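# Metal bins for sorting wooden blocks and bits – any good?

**Posted by Purkow, 11 Sep 2020**

Hello all! I've been going through the hobby room since June and I've finally got to the loose stuff, meaning blocks, offcuts and all the painted pieces I use for setting out model layouts. At the moment it lives in 7 cardboard boxes and every one of them is giving way at the corners. I'd love to move to open metal bins that stand right up against each other on the bench. Do the sloping sides waste too much room? And do you mix colours in one bin or keep them apart? The shelf is 25 cm deep, if that matters.

---

**Zorkell**

Oh, do it! I changed to metal two years ago and I'd never go back. The sloping sides are the best part – you can sweep a hand down them and pick up a long piece without scraping your knuckles. You lose a bit of floor, yes, but you get it back in not having to dig.

I mix colours quite happily as long as there are only a few pieces in each bin. Red and dark green together are easy to tell apart against bare metal, even in poor light. One layer on the floor and no more, that's my rule, and I keep a spare bin behind for whatever I'm moving next.

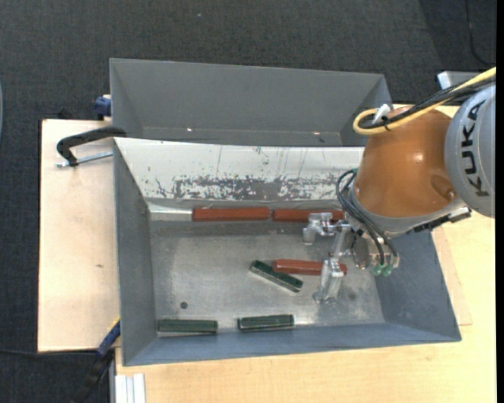
## A few things I'd do

- Put the bins rim to rim so nothing drops down between them.
- Lay long blocks along the back wall first, end to end, then fill forward.
- Stick a bit of felt underneath. Metal on a bare bench is LOUD.
- Measure the top of the bin, not the bottom! I got that wrong with my first 2 and had to swap shelves.

---

**Spanos**

plastic is cheaper

---

**Rusent**

Agree with Zorkell on nearly everything, except that I do keep my colours apart. I have 378 pieces (yes, I counted, it was raining) and mixing that many drove me up the wall. For a small set it's fine. With a 25 cm shelf you'll want the narrow kind turned sideways. Have fun with it, a good sort-out is a lovely way to spend an afternoon!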